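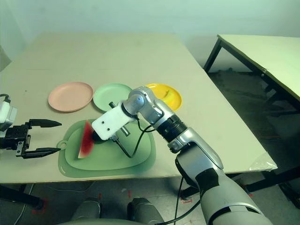
The first thing Nizar Darwish does with a sapphire is turn it upside down. He holds it table-side down on a sheet of white paper, by the north window of his workshop in Favthorpe, and looks through the back for stripes. Colour in a sapphire often sits in bands, and a good cutter can hide them so well that the stone looks evenly blue from the front. He loves this. "You're seeing how it grew," he says, and passes me the tweezers.

I had come to learn about coloured stones, having only ever bought plain silver, and by lunchtime I was hopelessly hooked. Diamonds get most of the attention, but colour is where the fun is! Two sapphires of the same weight can look like different species. One goes inky by lamplight, another wakes up and turns almost violet.

His favourite on the day was a cushion-cut stone from the Vasiliauskas collection, which he is resetting for Brandomar, the little gallery by the harbour. It came in a heavy claw mount that let in hardly any light. The new one is open at the back, with six fine claws, and took him most of December to draw. The finished ring will be priced at £2,237. He also showed me a tray of small garnets at £198 each, and I could happily have gone home with any of them.

Then there is tourmaline, the stone I fell for hardest. It comes in nearly every colour, sometimes two or three in the same crystal, and slices cut across a pink and green one are sold as watermelon tourmaline. Pink belongs in the middle there, with green around it like a rind. The wedge of real watermelon on the pink plate shows where the name comes from, and it's a lovely thing to have in mind when you're choosing a slice. 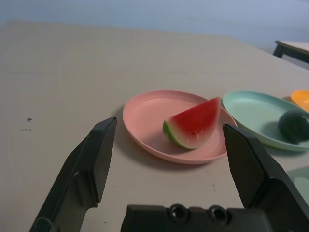 Settings matter more for tourmaline than I'd realised. Slices are thin and can chip, so Nizar likes a full rim of metal, and he steers people towards pendants and earrings. For a ring worn every day he'd pick sapphire every time. Clean either one with warm water, a drop of washing-up liquid and a soft brush.

The workshop is open on Wednesday afternoons. Ask to see the Trukar parcel, a mixed lot of rough he is still sorting, and bring your reading glasses.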